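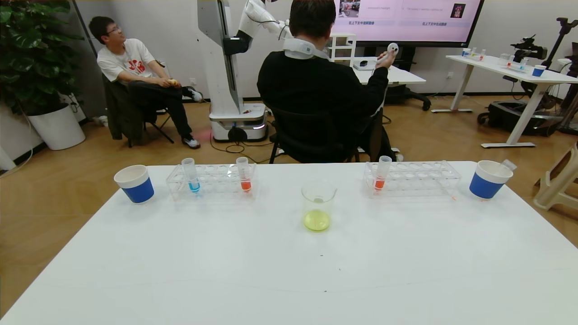
2 min read

Progress report on the pouring arm build, shared workshop group
To: Chih-ming Siu, Nureck small grants
March 29, 2019

We're having a great time with this one, and your money is going where we said it would. Since the last report in November the arm has gone from a pile of joints on a bench to something that picks up a tube, carries it over a beaker and tips it. The first time it went through all of that without a hand near the stop button, the whole room cheered (and then we had to do it again for the people who'd gone out for lunch).

The job is still the one in the proposal: take colored water from the test tubes in the clear racks, pour it into the beaker, and drop the used tube in a paper cup. We call the routine Skener, after the old control box it first ran on.

Gripper and wrist camera

The new fingers are on. They're black, with an open triangular shape and ridges on the inside face, and they hold a plastic graduated cylinder upright between them so that the printed scale can still be read from the wrist. That matters a lot to us, as we'd like the arm to read a level by itself later on. For now we read it off the video – 45ml is the top mark on that cylinder – and type it in.

Clear plastic is hard on the camera. Tube rims vanish against a white table, and we've tried more lamp positions than I want to list.
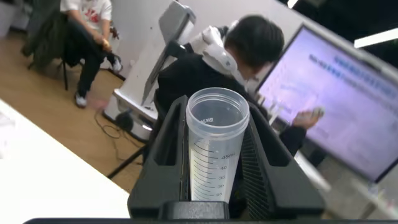
Pouring

Pouring has come on the most. The arm comes in over the table from the left, pinches the tube and tilts it with the rim down toward the beaker. Orange-red and blue are our usual colors, and green in the beaker makes it easy to see where the liquid sits on a white tabletop.

We ran 70 full pours this quarter, and all but seven finished without anyone stepping in. Most of the misses were the tube slipping a little during the tilt. Slower wrist speed helped, and so did moving the cable up along the top of the arm. 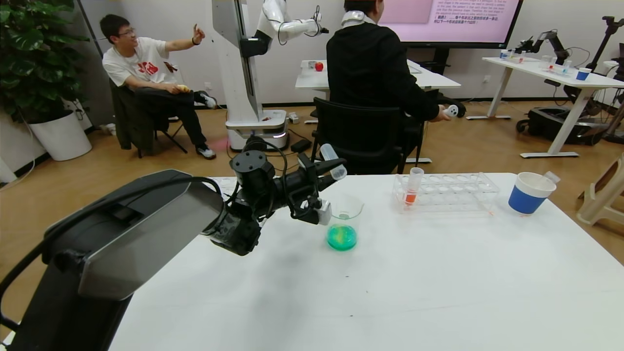 Table layout and money

We now set the table the same way every time: beaker in the middle, a rack on each side, a cup at each end. It's a small change and it saved us whole evenings! Anyone in the workshop can lay it out and start a run.

Of the 4,000 dollars in the grant, 700 is left. The biggest item was the set of wrist joints from Predevport, and the rest went on the gripper, the cameras, cable and plenty of plastic tubes. The remaining money is set aside for a spare wrist motor.

Next we'll work on dropping tubes into the cups at both ends, then start on the level reading. Nyamweya, the shared code folder, is up to date and you're welcome to look through it.
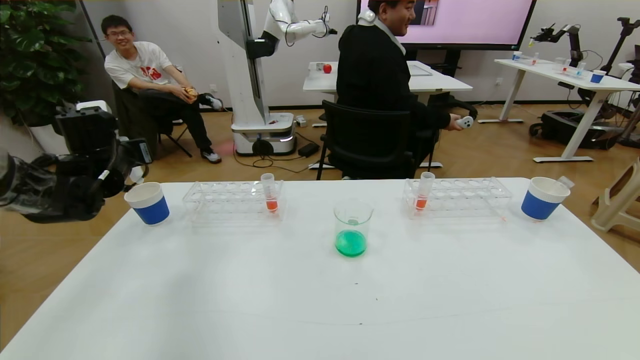 Could the arm pour something other than colored water?
Thin liquids should be fine with the settings we have now. Anything thick, like syrup, would need a slower tilt and a longer wait over the beaker, and we haven't tested that yet.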